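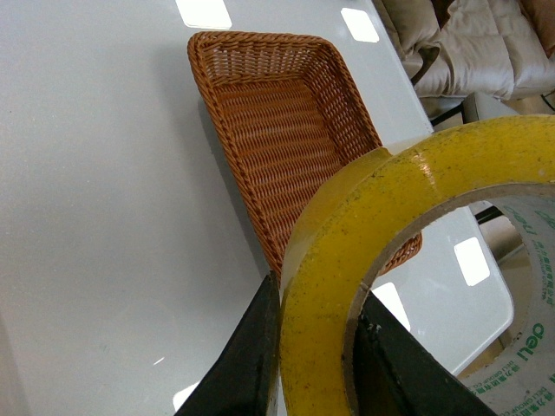 Page last changed in July, 4:15 p.m.

The Tape Goes in the Basket

At Lovum's packing building in Entwistle, the robots were given the dull jobs. The people who used to do them have some opinions about it.

A roll of yellow packing tape is a simple thing to pick up. Anyone who has worked a packing bench has done it while holding a phone, a coffee, and a grudge. You hook a finger through the cardboard core and go. A robot has to make more of a production of it: one black finger inside the core, the other against the outside, squeeze, lift, and then a slow trip over to a wicker basket, as if the tape were somebody's newborn.

The tape in question carries the Deli name in green on the inside of the core and a fine coat of specks on the outside, the way tape does once it has lived among cardboard for a while. The basket is a woven orange-brown affair of the sort you'd put dinner rolls in. Between them they account for a good part of what automation means these days at Lovum, which ships candle-making kits, soap-making kits, and the occasional kit for making a smaller kit's worth of candles.

Lovum rents the ground floor of the Bradlow building, a former shoe warehouse with good windows and bad plumbing. It runs 365 days a year, on the theory that people feel the urge to make soap on Thanksgiving. Eighteen months ago the company signed with Ikeleo, a supplier of robot arms, and the arms arrived in crates that took longer to get through the loading door than it took to install what was in them. The door has since been widened. It's the improvement that polls best with the staff.

The sales pitch was about the full order. A customer in Ohio clicks on a lavender starter kit, and the arms pick the jars, the wicks, the wax and the little bag of dried flowers, close up the box and send it on its way. The packers watched the video in the break room. In the video, everything was the same shape.

Lovum's products are several shapes. The dried flowers in particular come in a soft bag that slumps whichever way it likes, and the arms never got comfortable with it. After a long spring of trying, the full order was quietly dropped from the plan and a new phrase turned up on the whiteboard: "bench support." This meant that the packers would go on packing, and the arms would bring them stuff.

So the arms restock. When a bench runs low, a packer presses a button, and an arm at the supply table loads a basket with tape, labels, or whatever else has run out. A cart takes it over. The packer gets her tape without leaving her spot. She used to get it by walking to the supply cage, and the walk is where the trouble started.

"I had no idea how much I liked going to get tape," says a packer who has been at Lovum since it was a garage. She asked to be left nameless, as did everybody I talked to, in one case while wearing a name tag. "You'd go to the cage, you'd see who was in there. You'd find out whose kid got into what. You'd be gone four minutes and come back with tape and the news."

The tape now comes without the news. The company's own figure, which a supervisor read to me off a laminated card, is that bench support saves 80 trips to the cage on a normal shift. She was proud of the number and also, I thought, a little sorry about it. She used to run the cage. Her title was stock clerk, and her job was to hand things through a window and say "sign for it." Now she's a cell lead, and her job is to keep the arms happy.

What makes an arm happy is a longer list than you'd expect. It likes its objects spread apart. It likes them inside a certain part of the table. It has a camera down by its wrist, and the camera takes an interest in things you and I would ignore, such as a shiny spot. The supply tables at Bradlow are glossy white, and the ceiling lights show up in them as fat white lozenges. The tables were picked by someone upstairs because they looked clean. During the first weeks, the cell lead told me, an arm would now and then make a careful, confident reach for a reflection, close its fingers on nothing, and carry the nothing to the basket.

"And it'd set it down so gently," she said.

Ikeleo sent a software update that dealt with most of this. Lovum had been about to buy different tables. The money went to the break room instead, which has a new microwave and the same old refrigerator, and there was a lively exchange on the suggestion board as to whether that was the right way around.

Then there's the matter of the baskets. The contract called for gray plastic bins with molded corners, and the arms were set up for gray plastic bins with molded corners. The packers couldn't stand them. The bins had a lip that caught on sleeves, and they made a noise when set down that one packer compared to a dropped cafeteria tray, all day long, right beside your ear. Somebody brought in a wicker basket from home. Then there were more of them. Nothing was approved and nothing was announced. One morning the bins were in the hallway with umbrellas in them.

The arms had to be taught wicker. A technician from Ikeleo drove out to do it, and by all accounts was a good sport, though he was heard asking the vending machine why he'd gone to graduate school. I mention this because it's the only case anyone could give me of the floor changing the robots, and people there bring it up a lot. The robots changing the floor is considered less of a story.

They did change it, though. The work at the benches is faster, and most packers will admit that it's easier on the knees. The bonus kicks in at 1,000 parcels a shift for the whole floor, a mark that used to be hit in the holidays and is now hit in weeks when nothing is going on at all. Management would like to raise the mark. The packers would like management to remember what it said in the break room, right after the video, about everyone sharing in the gains. Both sides describe these talks as friendly. Both sides lower their voices to do it.

No packer has been let go. The company says so early in any conversation, and the packers say it too, with a small pause after it. What has happened is that people who leave aren't always replaced. A man who retired in the winter had spent years breaking down empty cartons and keeping the aisles clear. He got a cake. His job was split into pieces and handed around, a piece to the carts, a piece to the night cleaner, and a last awkward piece, the flattening of very large boxes, to whoever happens to be standing there.

And there are new jobs, if you look at them in the right light. Three packers have been trained as what Ikeleo calls operators. They get a pay bump and a tablet. When an arm stops, an operator walks over, looks at what the camera sees, and tells it what it's looking at. I sat with one of them for an afternoon. Her screen showed a close-up of tape, fingers, and the weave of a basket, from an angle no human would ever choose, like being a wasp with an interest in office supplies.

She's good at it. She can tell from the grip whether the roll is going to come down flat or on its edge, and she called it right every time I was watching. A roll on its edge is a roll that may leave the basket during the cart ride and tour the building. She has asked for a cart with higher sides. The request is in a queue, and she can see its place in the queue on the tablet, and the place has lately gone up.

I asked whether she missed packing. She thought it over while an arm across from her considered some labels.

"I miss being done," she said. "You tape the box, the box is done. With this you're more like a babysitter. Nobody's ever finished a babysitting."

On the other hand, she has a chair now. Packers at Lovum stand. She showed me how the back tilts.

The stock cage is still there, with its window and its sign-out sheet on a string. The arms don't cover the odd items, the twine and the gift cards and the spare box cutters, so a person has to go get those. I noticed that the packers were getting through a great deal of twine. The former stock clerk noticed it before I did, and has looked into it in her new capacity, and has found that the customers must be asking for it. She orders it by the case.

Ikeleo has offered to add twine to the arms' list, free of charge, under the existing contract. The offer arrived in the spring. It's under review at Bradlow, and the cell lead, whose desk it's on, expects the review to be a thorough one. She was eating a sandwich on the cage side of the window when she told me, with a packer leaning on the other side, waiting for a ball of twine and in the middle of a long story about her sister's divorce.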